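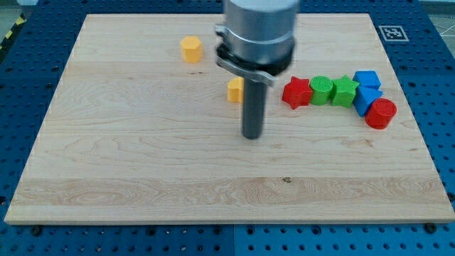
The maple work board on the pegboard table, with the single-rod tool beside the test blocks.

Review: Grulline work board kit for small arm cells
17/04/2024 – Parngate Workshop Desk

The Grulline kit supplies a flat maple board and the hardware to hold it on a perforated table. Our department assessed it as the base surface for one arm cell fitted with a plain rod finger.

Installation took 12 minutes. The board is secured at its front edge with two bolts, and the holes of the pegboard made alignment simple. The pale surface gives good contrast with red, green, blue and yellow blocks. We keep the printed marker on the table, beyond the board, so that the board can be lifted for cleaning without disturbing it.

The instructions are the weak point. They give no advice on setting rod height – a serious omission, as a rod set too low will score the wood. We recommend checking the clamping collar before each shift and repeating the height check after 200 cycles.

Recommended, with reservations about the manual.

Filed under: Cell Setup & Upkeep

Comments (2)

kamata_bench: Does the board need oiling?

Morkska: We left ours bare. No complaints so far.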